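Trarkano Gleitbrett im Alltag: ein Bericht nach einem Winter und einem Frühjahr

Vorneweg, weil manche ja nur die erste Zeile lesen: Ich würde das Bügelbrett wieder kaufen. Wer wissen will, warum und mit welchen Abstrichen, der darf sich jetzt einen Tee holen, ich fasse mich erfahrungsgemäß nicht kurz.

Gebügelt wird bei uns viel. Ich nähe nebenher, hauptsächlich Kissenhüllen, Tischläufer und ab und zu ein Hemd für meinen Schwager Ottmar Strobel (der hat sehr lange Arme und findet im Laden nichts), und beim Nähen verbringt man ja mindestens so viel Zeit am Bügelbrett wie an der Maschine. Mein altes Brett war ein Thiele, noch von meiner Tante, ein treues Stück, das am Ende allerdings bei jedem Druck auf die Spitze nach vorne nickte wie ein müdes Pferd. Den Bezug hatte ich dreimal erneuert, die Füße mit Filz unterklebt, und als sich dann auch noch die Höhenverstellung auf der niedrigsten Stufe verklemmte, war es gut.

Bestellt habe ich das Trarkano in der breiten Ausführung. Geliefert wurde es in einem Karton, der sich ohne Schere öffnen ließ, das rechne ich hoch an! Zusammenbauen muss man nichts, nur die Ablage für das Bügeleisen einhängen. Die Anleitung zeigt dazu eine Zeichnung, die ich bis heute nicht verstehe, aber es geht auch ohne.

Was mir sofort gefallen hat, ist der Stand. Das Brett steht auf zwei breiten Querfüßen, und auch wenn ich mich mit dem ganzen Unterarm auf die Spitze lehne, um eine Paspel flachzubekommen, kippelt es nicht. Auf unseren alten Dielen in der Küche muss man einen der Füße ein wenig herausdrehen, dafür gibt es unten eine Rändelschraube, die man gut mit zwei Fingern fassen kann. Auf den Fliesen im Bad stand es von Anfang an gerade.

Die Höhe verstellt man mit einem Hebel unter der Platte, stufenlos. Für mich sind 84 Zentimeter richtig, im Sitzen gehe ich auf 62 herunter, und das mache ich inzwischen oft, wenn ich nur Schrägband falze und dabei Radio höre. Der Hebel ist am Anfang recht schwer gegangen. Nach ein paar Wochen wurde er leichter, ohne dass das Brett deshalb nachgibt.

Zum Bezug muss ich etwas mehr sagen, denn hier gehen die Meinungen in unserem Nähkreis auseinander. Bergþóra Frandsen hat dasselbe Brett und schimpft seit dem ersten Tag über den mitgelieferten Stoff, er sei ihr zu glatt, Seide rutsche darauf herum wie auf einer Eisbahn. Bei Seide gebe ich ihr recht. Bei Leinen und Baumwolle merke ich davon nichts, da finde ich die glatte Oberfläche sogar angenehm, weil man große Stücke gut weiterziehen kann. Der Dampf geht ordentlich durch, die Polsterung darunter ist ein fester Filz und drückt sich nur langsam ein. An der Stelle, an der ich immer die Nahtzugaben auseinanderbügle, sehe ich seit März eine flache Mulde. Ich habe den Filz einmal umgedreht, damit war das Thema fürs Erste erledigt.

Gewaschen habe ich den Bezug zweimal bei 30 Grad. Eingelaufen ist er nicht, nur das Zugband war danach etwas störrisch. Wer einen Ersatzbezug sucht: Der von Cerkatach passt ebenfalls, sitzt an der Spitze aber ein wenig lockerer, und das Muster ist Geschmackssache (ich sage nur: Zitronen).

Nun zu den Schwächen. Das Brett ist schwer. Wer im dritten Stock wohnt und im Keller bügelt, wird damit nicht glücklich. Ich trage es nur vom Flur in die Küche und merke es trotzdem im Rücken, wenn ich vorher lange an der Maschine gesessen habe. Die Ablage für das Eisen ist außerdem für Dampfstationen zu knapp. Meine Gostovton passt gerade eben darauf, aber der Schlauch liegt dann quer über der Platte, und ich habe mir mit einer Wäscheklammer und einem Stück Gummiband beholfen. Bei diesem Preis hätte ich mir eine richtige Schlauchführung gewünscht. Eine gibt es als Zubehör, die war im Juni aber nicht lieferbar.

Zusammengeklappt ist das Brett flacher als mein altes, allerdings auch länger. Hinter unserer Küchentür ging es nicht mehr unter, jetzt wohnt es im Flur neben den Mänteln. Es bleibt von selbst stehen, sofern man die kleine Sperre unten einrastet. Vergisst man die, klappt ein Fuß beim Anheben auf und haut einem gegen das Schienbein. Das passiert einem genau zweimal.

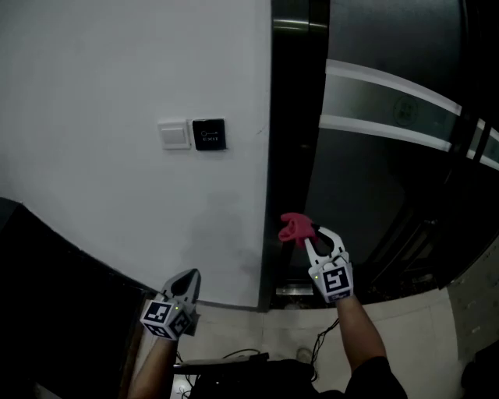 Lohnt sich die breite Ausführung auch für jemanden, der nur Hemden und Geschirrtücher bügelt?

Für Hemden reicht die schmale, denn das Rückenteil liegt auch dort ganz auf, und man kommt mit der schmaleren Spitze sogar besser in die Schultern. Die breite lohnt sich bei Bettwäsche, Vorhängen und allem, was man am Stück flach haben möchte.

Noch ein Wort zum Ärmelbrett, das man dazukaufen kann. Ich hatte es mir von Sille Kvaran ausgeliehen und nach einer Woche zurückgegeben, es ist hübsch gemacht, wackelt aber auf dem glatten Bezug. Mein altes mit den Gummifüßen tut es besser. Wer viele Manschetten bügelt, sollte es vorher im Laden ausprobieren.

Beim Kundendienst habe ich einmal angerufen, es ging um eine fehlende Fußkappe. Die Dame am Telefon war freundlich, die Kappe kam ein paar Tage später im Briefumschlag, leider in Grau statt in Schwarz. Sie sitzt hinten links und stört mich nicht.

Vier von fünf Sternen also, den fünften behalte ich ein, bis es die Schlauchführung wieder gibt.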